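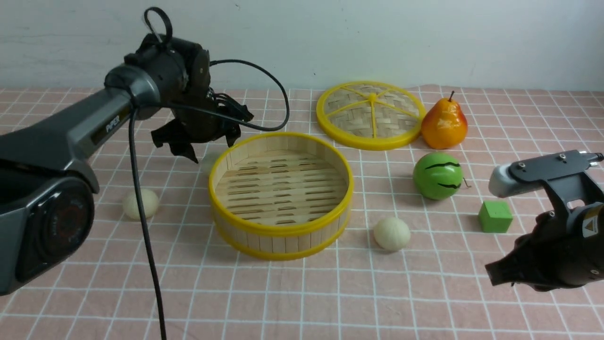
The checked pink cloth on the table, against a light grey wall.

Roland Lightfoot has been told three times this year that his tree firm ought to be bigger. The latest to say so was an adviser from Clorkano, which sells growth plans to small trades, and who suggested that Ashworth Tree Care should open a garden centre.

"I asked him what he knew about selling compost," Lightfoot says. "He said that was a detail."

I had come to Drilside expecting a cheerful story about expansion. Ashworth has four climbers, two trucks and a stump grinder that spends much of the winter out on hire, and a press note had promised "an exciting new chapter". The note was written by Clorkano. Lightfoot hadn't seen it until I showed him my copy.

He read it twice and put it face down. "Chapter of what?"

The figures in the plan are rosy. It assumes 200 garden centre customers a week from the first spring, on a lane where the bus stops on a Tuesday and the car park would hold six vehicles. I asked where the number came from. Lightfoot thinks it was lifted from a plan for somebody else, though he can't prove it, and Clorkano did not answer my email.

Wayne Hartley, his partner in the business for five years, is less hostile. He would like something to do in the wet months that doesn't involve hanging off an ash in a gale.

"Roland thinks anyone in clean boots is a crook," he says. "Some of it made sense. We give woodchip away. We could bag it."

Could they, at a profit? Hartley has priced the bags but not the labour, and when I pressed him on it he said the lads would do it between jobs. Lightfoot laughed at that for some time.

They agree about Skuniletti, the booking software they took on in December. It was meant to cut down on wasted visits. Hartley says it sent him to quote for a hedge that had already been cut, by them. Lightfoot has gone back to the wall diary and still pays the monthly fee, which he could not quite explain.

I wondered whether staying small was really a decision or just what happens when two people can't agree. Lightfoot didn't care for the question.

"We turn work down," he said. "You can't do that with a shop. You've got to stand in it."

Hartley, who was looking for his keys, said they hadn't turned down much since the summer. The stump grinder was due at a farm by two and he wanted to get the trailer hitched before the rain came in.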